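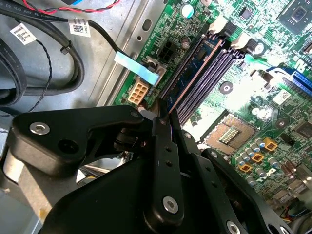 レースゲーム筐体「パレデスGP」(Paredes) 開店前点検表 兼 コメント欄
対象:2人対戦筐体 管理番号3686
記入は開店前。×がついた台は電源を入れずに札をかける

1. 設置・外まわり
 アジャスター4か所の接地 … ○
 筐体うしろの隙間(10cm以上) … ○
 電源コードの被覆、踏まれてないか … △ 左席側、カーペットの下に入りこんでた。出した。モールほしい
 アース線 … ○

2. シート・ペダル
 シートレールのロック、左 … ○
 同、右 … × 体重かけると一段すべる。右席は停止、札かけ済み
 アクセル戻り … ○ 左右とも
 ブレーキ踏み代 … △ 左が浅い。Genicoのバネに替えてから硬いとの声あり。様子見
 ペダル下のゴミ … ○ 小銭2枚、カウンターへ

3. ハンドル
 ガタ … ○
 フォースフィードバック強さ … 50になってた。40に戻した。50は子どもの手首に強すぎるので勝手にあげないこと(2月にも書いた)
 電源投入時の首振り中に手を入れない、の注意シール … × はがれてる。予備は事務所の引き出し
 非常停止ボタン … ○ 左右とも押して確認

4. 画面・ソフト
 起動 … ○
 日付と時刻 … △ 起動のたびにずれる。電池か
 コース選択から完走まで1周 … ○ 港コースの第2コーナーで一瞬かたまる。前と同じ場所
 リンク対戦 … 未実施(右席停止のため)
 光の点滅に関する注意画面 … ○ 出る。飛ばせないこともかくにん
 音量 … ○

5. コイン・扉
 100円投入、返却 … ○
 コイン扉の鍵 … ○ かたい。油はささないでくださいとPultusの説明書にあり
 背面パネルのネジ … △ 1本なし。代わりのネジは長さちがうので入れてない

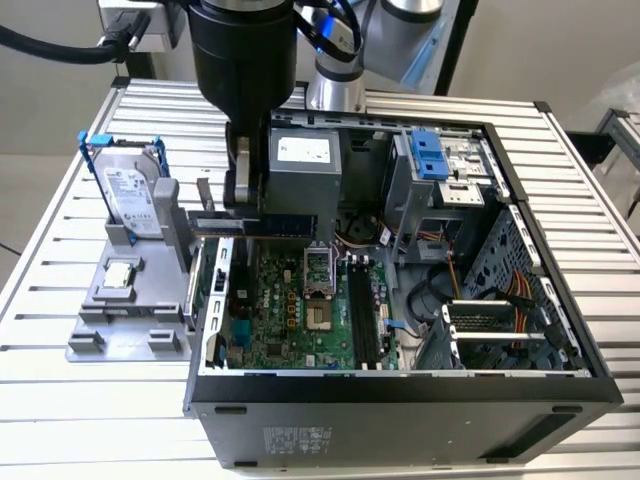
背面ネジの件、Futeroの窓口から返事あり。純正のネジを右席レールの部品と一緒に送る、届くまで背面パネルは開けないでほしい、港コースの停止は更新版で直っているので版番号を知らせてくれ、とのこと。

版番号はテストメニューの2ページ目の下。次に電源入れた人が書いておいて → ( )

6. 清掃
 ハンドル、シフト、アルコール拭き … ○
 画面 … ○ 乾拭きのみ
 吸気フィルター … △ 白い。掃除機当てたが取りきれず、次回はずして洗う
 シート下 … ○

残り(遅番へ)
・右席の札、昼に一度はずれてた。ひもで結び直すこと
・カーペットのモール、発注まだ
・注意シールは貼る前に古い糊を落として。前回そのまま貼って一週間もたなっかった
・左席だけの営業は可。対戦希望のお客さまには奥の台を案内
・レール部品が届いたら2と4のリンク対戦だけ再点検、用紙は新しいのを使う

判定:左席 可/右席 不可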